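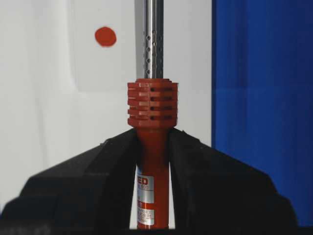

Page last changed: 3rd October

4.3 Comparing finger sets on a round handle

Use this procedure to compare the Rirkik and Tivus finger sets on the Flastier wrist mount. The test tool is the red soldering iron from the Meredith tool set. Leave it unplugged throughout.

1. Fit the first finger set and tighten both screws on each finger.

2. Switch on the wrist camera and open the live view. Both black fingers should show in the lower half of the picture.

3. Open the gripper fully and bring it up to the iron with the metal shaft pointing away from the wrist.

4. Close the fingers on the smooth part of the handle, just below the finned collar. The fingers will cover part of the label.

5. Check the live view. The shaft should run straight up the middle, with one finger on each side of the handle.

Note: The tip is out of view in this position. Judge the angle from the shaft and collar.

6. Set the grip force to level 3 and hold for 8 seconds.

7. Save a still and write down whether the handle turned or slid.

8. Repeat at the same force with the second finger set.

Caution: Do not grip the shaft. It is full of small holes and the finger pads can be damaged on them.

Caution: Keep a hand near the stop button when opening the gripper. The iron will drop if it is not supported.

If the handle turns with both sets, see error 492 on page 67 before raising the force.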